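Leseven: Wortschatz rund um Küche und Tisch

LIESMICH zur Sammlung

Willkommen bei Leseven! Schön, dass du hergefunden hast. Diese Datei begleitet die Wortsammlung und erklärt, was drin ist, wie die Tabellen aufgebaut sind und wo du besser zweimal hinschaust, bevor du etwas daraus zitierst. Wer es eilig hat, liest den Abschnitt über die Spalten und den über die bekannten Fehler. Alle anderen sind herzlich eingeladen, sich einen Kaffee zu holen, denn kurz fassen konnte ich mich noch nie.

Worum es geht

Leseven sammelt deutsche Alltagswörter für Dinge, die auf dem Esstisch, in der Küchenschublade und im Geschirrschrank liegen, und zwar so, wie die Leute sie zu Hause sagen. Im Wörterbuch steht »Brotkanten«, aber am Frühstückstisch heißt das Ding Knust, Scherzl, Knäppchen, Ranft oder Riebele, und wer mit zwei Großmüttern aus verschiedenen Gegenden aufgewachsen ist, sagt vielleicht bei der einen so und bei der anderen anders. Genau diese Wörter wollten wir haben, mitsamt den Bemerkungen, die beim Aufschreiben dazukamen.

Die Sammlung umfasst 907 Einträge. Sie beruht auf Fragebögen, die 400 Haushalte ausgefüllt haben, meist handschriftlich, manchmal auf der Rückseite weitergeschrieben und in einem besonders schönen Fall mit einer angehefteten Skizze eines Kartoffelstampfers. Dazu kommen 65 längere Gespräche, die abgetippt und auf Wörter durchgesehen wurden. Die Gespräche selbst liegen der Sammlung nicht bei, dazu weiter unten mehr.

Wie alles anfing

Der Anlass war ein Streit über das Wort »Schüsselchen«. Meine Schwägerin behauptete, das sage kein Mensch, es heiße Schälchen, und ich behauptete das Gegenteil, und am Ende des Abends hatten wir einen Zettel voller Wörter, auf dem auch Kumme, Kump und Weidling standen. Diesen Zettel gibt es noch. Er ist in der Sammlung als Quelle Z1 verzeichnet und hat einen Fettfleck genau über dem Wort Weidling, weshalb ich lange »Weidung« gelesen habe. Inzwischen ist das berichtigt.

Aus dem Zettel wurde eine Liste, aus der Liste eine Tabelle, und irgendwann kam der Heimatkreis Wametti dazu, dessen Mitglieder die Fragebögen in Umlauf gebracht haben. Die Druckerei Pesonen hat uns das Papier überlassen, leicht gelblich und wunderbar zu beschreiben. Ohne beide wäre das hier eine Liste mit zwölf Wörtern geblieben.

Aufbau der Dateien

Es gibt zwei Tabellen. Die erste heißt woerter.csv und enthält die Einträge selbst, die zweite heißt quellen.csv und verzeichnet, woher ein Wort stammt. Verbunden sind sie über die Spalte quelle_id. Beide Dateien sind in UTF-8 gespeichert, Trennzeichen ist das Semikolon, weil in den Bemerkungen sehr viele Kommas vorkommen. Wer die Tabellen mit einem Tabellenprogramm öffnet und statt der Umlaute seltsame Zeichen sieht, muss beim Einlesen die Zeichenkodierung von Hand einstellen.

Die Spalten in woerter.csv

wort: die Form, wie sie aufgeschrieben wurde, mit allen Eigenheiten. Wenn jemand »Gäbele« schreibt, steht dort Gäbele.

standard: ein hochdeutsches Gegenstück, soweit es eines gibt. Bei manchen Wörtern bleibt die Spalte leer, und das ist Absicht.

genus: der, die oder das. Hier geht es bunt zu, denn auch Teller und Butter haben je nach Gegend ihr eigenes Geschlecht. Mehrfachnennungen sind mit Schrägstrich getrennt.

plural: nur ausgefüllt, wenn ausdrücklich angegeben.

gegend: eine grobe Angabe nach Landschaft. Orte haben wir weggelassen, damit sich einzelne Haushalte nicht wiedererkennen lassen.

gruppe: Besteck, Geschirr, Kochgerät, Textilien, Essensreste oder Sonstiges. Die Gruppe Sonstiges ist meine liebste, dort steht zum Beispiel alles, was man zu dem Deckel sagt, der auf keinen Topf passt.

bemerkung: freier Text, unverändert übernommen. Lies diese Spalte, auch wenn du sie für deine Auswertung nicht brauchst!

quelle_id: Verweis auf quellen.csv.

Zum Besteck noch ein Wort

Beim Besteck hatten wir mit wenig Ausbeute gerechnet. Gabel ist Gabel, dachte ich, und Löffel ist Löffel. Dann kamen die Bögen zurück, und allein für den kleinen Löffel hatten wir Kaffeelöffel, Teelöffel, Löffele, Löffelchen, Mokkalöffel und dazu lange Erklärungen, warum ein Kaffeelöffel auf gar keinen Fall ein Teelöffel sei.
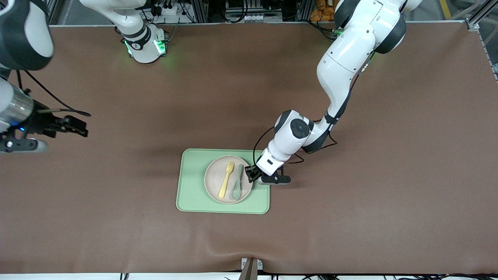

Schwierig war vor allem die Grenze zwischen Größe und Zweck. Manche Familien benennen ihre Löffel danach, was damit gegessen wird, andere danach, wie viel hineinpasst, und wieder andere danach, von wem sie geerbt wurden. »Der Tante-Lene-Löffel« ist ein vollwertiger Eintrag, mit standard gleich Vorlegelöffel. Wir haben lange überlegt, ob solche Familienwörter hineingehören, und uns schließlich dafür entschieden. Sie tragen in der Bemerkung den Vermerk »nur in der Familie«, sodass du sie leicht herausfiltern kannst.

Bei den Unterlagen und Deckchen ist die Lage ähnlich verworren. Platzset, Tischset, Set, Platzdeckchen und Unterleger werden in denselben Haushalten nebeneinander gebraucht, oft von derselben Person. In solchen Fällen gibt es je Wort eine Zeile mit derselben quelle_id.

Wie die Wörter aufgenommen wurden

Jeder Fragebogen wurde abgetippt und danach von einer zweiten Person mit dem Original verglichen. Unleserliches steht in eckigen Klammern mit Fragezeichen. Wir haben nichts geglättet, auch dort nicht, wo sich jemand offensichtlich verschrieben hat. Stattdessen steht dann in der Bemerkung »so im Original«.

Die Gespräche fanden überwiegend im November statt, meist am Nachmittag bei Kuchen, was man den Wörtern auch anmerkt: Tortenheber, Kuchenschaufel und Sahnegießer sind ungewöhnlich reich vertreten, Suppenkellen kommen dagegen schlecht weg. Wer Häufigkeiten vergleichen möchte, sollte das im Kopf behalten.

Die Zuordnung zu den Gegenden hat Þröstur Riis durchgesehen, der eigentlich über isländische Küchenwörter arbeitet und uns mit großer Geduld davon abgebracht hat, eigene Landschaftsnamen zu erfinden. Wo er und ich uns nicht einig wurden, stehen beide Angaben in der Spalte, seine zuerst.

Was nicht enthalten ist

Tonaufnahmen und vollständige Abschriften der Gespräche geben wir nicht weiter. Die Leute haben uns von Hochzeiten, Umzügen und Erbstreitigkeiten erzählt, und das meiste davon geht außer ihnen niemanden etwas an. Namen und Anschriften wurden nach dem Abtippen von den Bögen getrennt und sind in keiner Tabelle zu finden. Vornamen, die in Familienwörtern stecken, haben wir nach Rücksprache ersetzt, Tante Lene heißt also in Wahrheit anders.

Markennamen sind nur aufgenommen, wenn sie zu Hause wie ein gewöhnliches Wort für die Sache gebraucht werden. Getränke fehlen ganz. Das wäre eine eigene Sammlung, und ich bitte herzlich darum, dass jemand anders sie anlegt.

Bekannte Fehler und Lücken

Der Norden ist dünn besetzt. Aus dem Küstenland haben wir wenige Bögen bekommen, und die wenigen waren knapp gehalten.

Die Spalte plural ist lückenhaft, weil im Fragebogen erst ab der zweiten Fassung danach gefragt wurde.

In der Gruppe Textilien stehen einige Wörter für Geschirrtücher doppelt, einmal mit und einmal ohne Bindestrich. Das wird mit der nächsten Fassung bereinigt.

»Seiher« und »Seihe« sind in manchen Zeilen vertauscht. Ich weiß davon und schäme mich.

Ältere Schreiberinnen und Schreiber sind deutlich stärker vertreten als jüngere. Aussagen darüber, was »man heute sagt«, lassen sich mit diesen Daten kaum stützen.

Verwendung

Du darfst die Tabellen für Unterricht, Forschung, Spiele, Kalenderblätter und Familienfeste benutzen, verändern und weitergeben. Nenne dabei bitte Leseven als Herkunft und gib an, mit welcher Fassung du gearbeitet hast. Die Schulgruppe Nadasora hat aus der Gruppe Essensreste ein Kartenspiel gebastelt, bei dem man Brotkanten nach Gegenden sortieren muss, und ich habe haushoch dagegen verloren.

Wenn du aus der Spalte bemerkung zitierst, dann bitte wörtlich und mit quelle_id. Die Leute haben sich beim Schreiben Mühe gegeben, und ein gekürzter Satz klingt schnell schroffer, als er gemeint war.

Mitmachen

Neue Wörter nehmen wir gern! Am liebsten mit einer kurzen Angabe, wer das Wort sagt oder gesagt hat, aus welcher Gegend es kommt und ob es in der Familie noch lebt. Eine Vorlage liegt als bogen.txt bei. Du kannst sie am Rechner ausfüllen oder ausdrucken, und wenn dir der Platz nicht reicht, schreib einfach hinten weiter. Berichtigungen bitte mit Zeilennummer schicken, sonst suche ich ewig.

Gesucht werden im Moment vor allem Wörter für die Haut auf der Milch, für das Brett, auf dem Brot geschnitten wird, und für die Schublade, in der alles landet, was sonst keinen Platz hat. Für Letztere haben wir bisher Kruschtelschublade, Kramschublade und »die unterste«.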